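Two-Arm Bench Station: Planning Gallery

Kotov is setting aside money for a second two-arm bench station at the Breltden workshop. This page is for the people who have to sign off on the request and would like to see what they are paying for. Quotes from Saithong and Salusar are due by 1st September. Installation would follow in December.

Notes on the budget

The arms are the largest line, but they make up less than half the total. Grippers, cables, a control computer, mounting hardware and training are all quoted separately. Ask each supplier to list them that way. Saithong's first quote folded the grippers into the arm price, and we could not compare it with anything.

Spare parts come out of the running budget. We plan for 4 spare sets of gripper fingers and one complete cable set per station. Delivery on replacement fingers can take up to 38 days, so the first spares should go on the same order as the arms.

The new station goes in the old part of the building, which dates from 1881. The floor there is uneven and the outlets are few. Leveling feet and a new electrical circuit are in the estimate. Salusar will do a site visit before quoting; Saithong works from drawings.

The service contract is optional for the first 6 months, while the warranty runs. After that we recommend the basic plan, with parts billed as needed.

Gallery

Two arms at a wood-grain table, with scissors and a screwdriver between them. Hand tools and bottles like these are already in the stockroom and add nothing to the request.
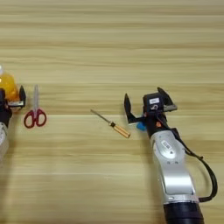 Can we buy one arm now and add the second next year?
Both suppliers will sell a single arm, but the mounting and the control computer have to be sized for two from the start, so only the price of the arm and its gripper moves to next year.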